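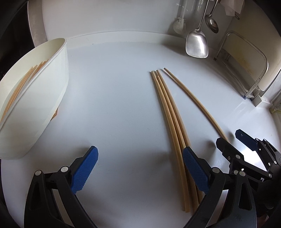 The line for a Prodby town ID card starts at the side door of Heinonen Hall and, on the night I went, ran down the ramp and past the bike rack. I got there a little before six with my electric bill, my birth certificate and a granola bar, and I was already way behind a family who'd brought folding chairs. (I was so jealous of those chairs.)

I should say I didn't need the card. I've got a driver's license and a passport, and I've lived in Prodby long enough that the woman at the clerk's window knows my dog. But I'd spent most of the spring listening to people yell about this thing, and I wanted to see it up close before I wrote a word about it.

If you're not from around here, the whole fight fits on an index card. Last fall the town council proposed a photo ID for anybody who lives in Prodby, no matter where they were born or what papers they have. You bring proof of who you are, and a consulate card or a foreign passport counts. You bring proof that you live here. You pay a small fee and you walk out with a card that gets you a library account, lets you pick your kid up from school, and gives a police officer something to look at if you're stopped for a busted taillight. It doesn't let you vote or drive, and it has nothing to do with your immigration status one way or the other.

Well! You'd have thought they were handing out the keys to the water tower. We're a town of 3298 people and I swear every one of them had an opinion. One side said it was an open invitation to people who had no right to be in the country. The other side said those people were already here, packing our vegetables and coaching our soccer teams, and might as well be able to check out a book. By January there were yard signs. My street had both kinds, sometimes in the same yard, and I would love to know how dinner went at that house.

The question went on the April ballot and passed by 60 votes. Over in Skuven, which is ten minutes up the road and likes to do the opposite of whatever we do, the council voted down a similar card without much discussion.

What surprised me was who was in line. I'd pictured mostly workers from the Flodetti plant, and there were plenty of them, still in their boots after the day shift. One guy told me he'd been paying a check-cashing place a chunk of his wages for years and hoped the credit union would take the card. (It might. They were still deciding when I called.) But I also stood behind a man in his eighties who quit driving last year, let his license lapse, and then couldn't pick up a package. There was a teenager in foster care whose documents were in three different counties. There was a woman who'd voted no and came anyway, she told me cheerfully, "to see what I'm paying for." She got a card. She thought her picture was terrible.

I also talked with people who stayed home, and I don't think they're all wrong. A neighbor of mine, a yes voter, decided against applying because she worries about where her name ends up. The town says it looks at your documents and hands them right back, and keeps only your name, card number and expiration date. She'd like to know what happens if somebody shows up with a subpoena for that list. I asked the clerk's office, and the answer was that the town attorney would handle it, which did not make either of us feel a whole lot better.

The no side has a fair question too, and it's about money. The printer was expensive, two employees are working late to run it, and the fees won't cover the first year. The council is supposed to look at the numbers again before the next budget.

So far the town has issued 153 cards. Mine is one of them. I caved when I got to the window, and I look like I've just been woken up by a fire alarm. I used it at the library the next morning, and the librarian typed in the number and told me I had an overdue cookbook.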